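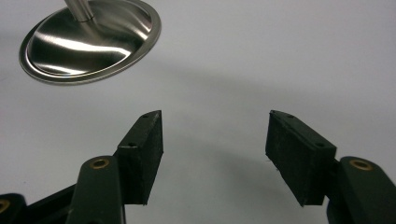 Drerlow Household List, Vol. 20, Issue 3
28/06/2023

Re: what is the steel disc with the rod?

> Found in a box from my aunt's kitchen: round steel dish, shallow, thin rod
> coming up out of the middle. Lip all the way round. Kitchen roll holder?
> Cake stand that has lost its cake? Please advise before I bin it.

Don't bin it. I'd say kitchen roll holder too, though mine is a Homeo and the base is flat as a plate. A dished one with a brushed finish and a little collar where the rod goes in could just as well be the bottom of a mug tree — look for holes higher up the rod.

As for cleaning, wipe with the grain and leave the scouring pad alone. I didn't, in October, and have been facing the bad side to the wall ever since. The groove inside the lip wants a cotton bud and up to 5 minutes of your life.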